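Last updated: April 2018
Print this thread | E-mail this thread
Replies: 10 | Shares: 2

Gripper keeps stopping on soft items – false force fault?

kneath_bench
We have a parallel gripper on a small arm from Zovau, picking thin flat items off a table and putting them in a tray. Booklets, cards, folded cloth, that sort of thing. It has run fine since December. In the last two weeks it has started throwing an over-force fault in the middle of a grasp, and when it does, the fingers stay shut and the arm holds where it is.

The log says 1,481 every time, which the manual lists as "finger load out of range." The object isn't jammed and nothing is bent that I can see. If I clear the fault, it opens and carries on for a while. It only seems to do it on cloth and paper. Hard items are fine.

I have swapped the finger pads and reseated the connector at the wrist. No change. Any ideas before I send it back?

mbowen
Which pads did you swap to? If they are thicker than the old ones, the fingers meet sooner than the controller expects and it reads the contact as load. On a hard item you wouldn't notice, because the item is thicker than the difference.

kneath_bench
Same part number, but the fault was there before the swap as well. I measured them anyway and old and new are the same.

Annelies H
Check the cable before you do anything else. I had the same pattern on two units. The cable had a tight bend where it leaves the arm, and with the wrist turned a certain way the load signal jumped. It looked like a pad problem for a long time because the thin items happened to be at the side of the table where the wrist had to turn.

Put the cloth on the other side and see if the fault follows the cloth or follows the position.

jindidlow_tom
I would just raise the fault limit. The default on those is set very low. We run ours at nearly double and have had no trouble.

mbowen
Please don't do that. The limit is there for fingers as well as for parts. If the signal is bad, raising the limit means you have a gripper with a bad signal and a higher limit.

jindidlow_tom
It's a small gripper. It's not going to take anyone's hand off.

mbowen
It doesn't have to. A pinch across a nail is a trip to the clinic and a report to write. And he says it stays shut on a fault, so whoever gets caught has to wait for somebody to clear it.

Elin Howells
I agree with mbowen on the limit, though I think the cable and the limit are both the wrong place to look. Thin soft stuff is hard for any two-finger tool. When the pads close on a single layer of cloth they are close to pad on pad, and a small offset in the zero gets you a load reading the controller can't make sense of. Ours drifts. We do a zero at the start of every shift with the fingers open and nothing in them.

We do this kind of handling with hand-held grippers too, and you get a feel for how little there is between the pads. Pink piece at the tip of the right gripper in the first one, with the passport on the table.

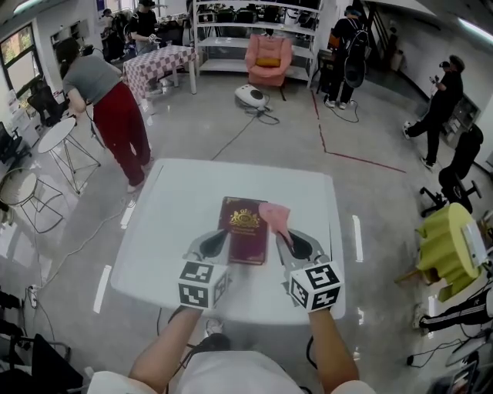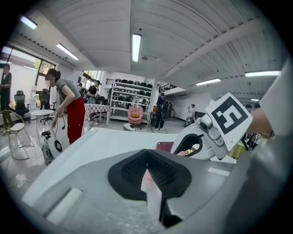
Does a gripper need to be zeroed again after the pads are changed?

It should be, even if the new pads are the same part. The pads never seat in precisely the same place twice, and the controller still has the old closed position stored. Zero it with the fingers open, close it once on nothing, store that position, then try a single sheet of paper before going back to work.

kneath_bench
Thanks, I didn't zero after the swap. That still doesn't explain the faults before it, but I will do it tonight and then try what Annelies suggested with the cloth on the other side.

hdespres
While you are in there, look at what the gripper is set to do on a fault. There are three choices on the Zovau menu: hold, open and go limp. Yours sounds like it is on hold. For cloth and paper I would set it to open. The worst that happens is you drop a booklet.

Hélène

Annelies H
Open is fine for booklets. I wouldn't set it for anything heavy or anything with an edge. We had a unit let go of a steel plate onto someone's foot that way.

hdespres
Agreed, I should have said that. It depends on the load.

kneath_bench
Results. Zeroed it, stored the closed position, ran cloth on the left side for an hour with no fault. Moved the cloth to the right side, fault after nine picks. Moved it back, nothing. Then I put a hard plastic card on the right side, and that faulted too, it just took longer.

So it follows the position. I turned the wrist by hand with the power off and there is a flat spot in the cable jacket right where it comes out of the clamp.

Annelies H
That's the one. Replace the whole cable, don't tape it. And move the clamp back so there's a looser loop before the wrist.

jindidlow_tom
Fair enough on the cable. I still say the default limit is too low for production work.

mbowen
Then write down why you changed it and who checked it. My complaint is with people turning it up to make a fault go away.

kneath_bench
New cable ordered from Vunddale. I've left the limit alone and changed the fault action to open. The arm is switched off at the wall with a tag on it until the cable is in. I'll post again once it has done a full shift on the right side.

Comments: 2 | Share this thread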